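Packing small items at Plostel: an interview with the bench supervisor

Plostel handles returns and repacking for small electronics and accessories. The workshop in Alach takes in mixed lots from three sellers, checks each item, and sends it out again in a fresh carton. The supervisor of the packing bench spoke with us about table surfaces, item spacing and tape. The conversation was edited for length.

The bench was rebuilt in April. The earlier one had a dark gray top, and black items were hard to pick out against it. "Most of what we get is black," the supervisor said. "Remotes, chargers, battery packs, small cases. On a dark top you lose the outline. You put a part down, turn to the label printer, and then you have to look for it." The replacement top is white and has a matte finish. It measures 700 mm front to back, which the supervisor described as the longest reach that can be worked all day without leaning.

The white top has a cost. It shows marks from cartons and adhesive, and it has to be wiped at each change of lot. The staff use a damp cloth first and a mild solvent only where tape has left residue. "Solvent every time will dull the finish, and then the dirt holds on better than before. We learned that on the first panel."

Items are set out in a row before packing, with an open space between each one and the next. The order follows the packing slip, left to right. The supervisor prefers a single row to a cluster even when only a few items are involved. "With a row, you can check the slip against the table in one pass. With a cluster you go back and forth, and you will check one of them twice."

Small open boxes are used as inner trays. The type now on the bench comes from Pludilari and is stocked under the shop code 517. They are placed on the table with the opening facing up, ahead of the items that go in them. A light interior was requested for the same reason as the light table: a loose screw or a strip of backing paper shows up before the box is closed. Asked whether a clear tray would do the same job, the supervisor said it had been tried. "Clear trays pick up scratches in the bin. After a few weeks you cannot tell a scratch from a hair."

Wrapped items take up the most time. Many returns arrive with tape applied by the customer, often in several layers and often creased. Glossy tape is a particular problem under overhead light, as the creases throw reflections that can hide a label or a crack in the housing. The bench procedure is to turn the item through a quarter circle under the lamp before deciding whether to cut. "A bright line on the top may be a split in the case, or it may be the lamp. Turn it. If the line moves, it was the lamp."

Tape is removed only when the slip calls for a full inspection. Otherwise the item is bagged as received. The supervisor was firm on this point – cutting tape off a battery pack with a blade is not permitted at the bench, and such items go to a separate station with a plastic scraper and a metal tray.

Devices with a screen are checked for power on arrival. A lit screen is noted on the slip, and the unit is switched off before it goes into a carton. If it cannot be switched off, it is held on the shelf for 10 days and tested again. The shelf is open wire, labeled by lot, and nothing is stacked on it. "People want to stack small things. They look like they should stack. Then a button is held down for the whole weekend."

The layout of the bench was drawn up with Cao, a fixture shop that had already supplied the shelving. Its first drawing placed the carton rack at the center rear. The supervisor had it moved to the side so that the middle of the table could stay free for the row. The label printer was moved for the same reason and now stands on its own bracket, clear of the top.

Further changes are planned. A second lamp will be fitted at a lower angle to cut down on glare from taped surfaces – the present one is directly overhead. A shallow groove along the front edge was also considered, to stop round parts from rolling off, but it would collect dust and was dropped. A removable rubber strip is being tested in its place. It lifts off for cleaning, and it can be left in the drawer when the lot contains only flat items. 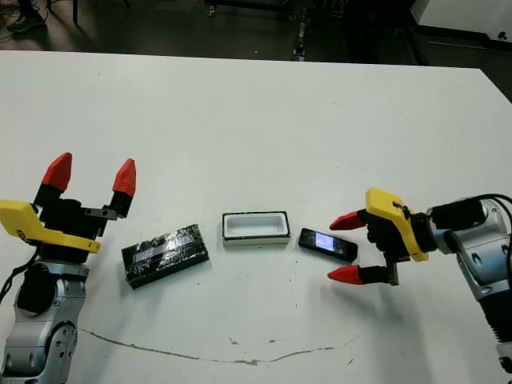 The strip is 3 mm high. A taller version was made up first, but it caught on the sleeves of the work coats and pressed into the wrist during long runs of labeling.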